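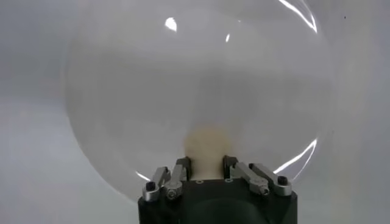
A garra e, entre as pontas dos dedos, uma forma bege, vista pela câmara do pulso.

Na oficina da Peixoto, em Irkville, as visitas entram por uma porta lateral e deixam os casacos num corredor estreito. Em novembro, a empresa abriu a casa numa sexta-feira à tarde e inscreveram-se 200 pessoas. O grupo a que me juntei foi recebido por Simão Loureiro, engenheiro de formação, que trabalha há 3 anos no projeto Fedow.

O Fedow trata de tarefas de cozinha com dois braços: abrir, tirar, servir. Loureiro explicou que a equipa começou por objetos rígidos, copos e caixas, e passou depois à comida, que se deforma quando é apertada. Um pão cozido a vapor marca-se com facilidade. Se a força for pouca, escorrega.
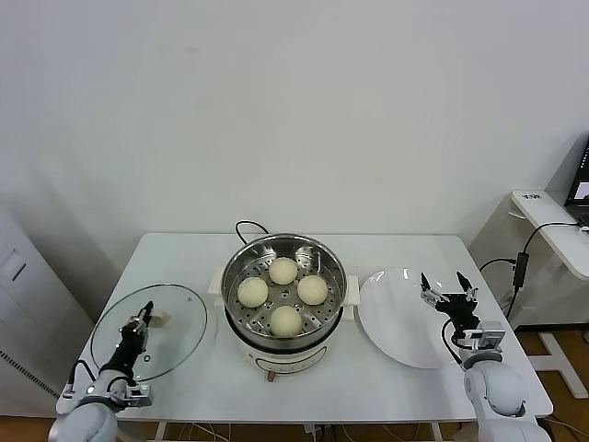 Quatro pães na panela elétrica, com a tampa de um lado e o prato do outro.

A sequência que a equipa treina cabe em poucas linhas: um braço trata da tampa, o outro leva os pães para o prato. Elikem Baidoo, responsável pelo software, calcula que cada versão do programa passe por 100 repetições antes de ser aceite. As falhas são anotadas à mão num caderno e só ao fim do dia passam para o computador.

Uma visitante perguntou quanto custaria ter aquilo em casa. Baidoo respondeu que a Peixoto não tem preço nem data de venda, e que os primeiros interessados são refeitórios. Um deles, o da Rasudness, já enviou à oficina uma lista de tarefas. A lavagem da loiça vem à cabeça.

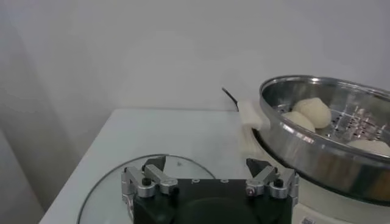

O vidro continua a ser o material que mais trabalho dá à equipa de visão. Keegan Henare, que trata das câmaras, falou do assunto durante boa parte da visita. Uma tampa transparente pousada numa mesa branca deixa ver o tampo através dela, e o que resta para a localizar é sobretudo o aro metálico fino. A panela, em aço polido, levanta outra dificuldade: a parede devolve a luz em riscos, que mudam conforme a posição do braço. Henare experimentou tampas opacas, mas a equipa preferiu manter o vidro por ser o que se encontra nas cozinhas.

A oficina volta a abrir ao público na primavera, com inscrição prévia e grupos mais pequenos. Loureiro conta apresentar nessa altura o trabalho com a loiça.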